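# The Arm in Unit 5

The workshop that Clive Sedgwick and Grigore Olteanu share in Rondton has one good window, a lathe older than either of them, and a bench that used to be a pair of fire doors. On it is bolted a six-joint arm called Braniva. They have been building it for two winters. It has cost $590 so far, a figure that leaves out the motors Olteanu already had and a power supply that failed in September.

The aim is modest. Braniva is meant to pick small castings out of a tray, turn them over, and set them down on a fixture for deburring. Sedgwick restores hand pumps and has a lot of small castings. He would like to stop handling them twice.

The arm itself gave little trouble. The upper links are square aluminum tube, the elbow runs on a belt, and the shoulder uses a worm drive salvaged from a gate opener. Repeatability at the wrist was poor until Olteanu replaced the printed bearing seats with turned ones. After that the remaining error came from the belt, and a second idler took care of most of it.

The gripper was another matter. The first version had one moving jaw and one fixed, which saved a motor and pushed every part sideways as it closed. The second had two moving jaws and a linkage that bound up at full travel. Sedgwick scrapped both and insisted that the third be worked out in simulation before any stock was cut. Olteanu, who prefers cutting stock, agreed on the condition that he could choose the software.
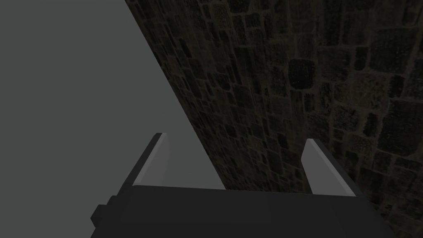

Olteanu does his simulation work late, usually after 10 p.m., on a desktop machine under the stairs at home. He keeps the models plain and changes one thing at a time. Color is a tool here: with the palm and the outer bodies of the fingers in charcoal and the flat inner pads in pale gray, he can read the contact faces at a glance, even when the right finger has dark stonework behind it. He works mostly from a view close behind the palm, looking out past the fingers. It is a poor angle for judging depth, and he switches to a side view before he trusts a grasp.

A run consists of 193 grasps on a stand-in part, with the starting position shifted slightly each time. Olteanu logs the commanded opening, the position of the part at first contact, and the motor torque when motion stops. Friction is the weak point. The simulator accepts a single coefficient for each pair of surfaces, and an oily casting does not have a single coefficient. He sets the value low and treats the result as a lower bound on how well the hand will hold.

Sedgwick's side of the work is the metal. He cuts finger blanks from flat bar with 80 mm of usable length, drills the pivot holes in pairs, and reams them together so that the two sides match. The pads are separate pieces held by countersunk screws. He wants to be able to change them without taking the hand off the wrist — a lesson from the second version, where a worn pad meant pulling five fasteners and a cable.

There is one open disagreement. Sedgwick wants a mechanical stop at full opening. Olteanu would leave the limit in software, where it can be changed. The current drawing has a tapped hole for a stop screw and no screw specified.

Wiring runs down the outside of the forearm in braided sleeve, with a service loop at the elbow. The controller is a secondhand board from Urnidness, mounted in a steel box with its fan facing down to keep out swarf. An emergency stop cuts motor power and leaves the logic running, so the encoders keep their counts. The arm sags when power is cut. A spring at the shoulder limits the drop, and a gas strut is on the list.

The next job is the wrist adapter. It goes out to Ó Súilleabháin, a two-man machine shop across the yard, for the one bore that the old lathe cannot hold round.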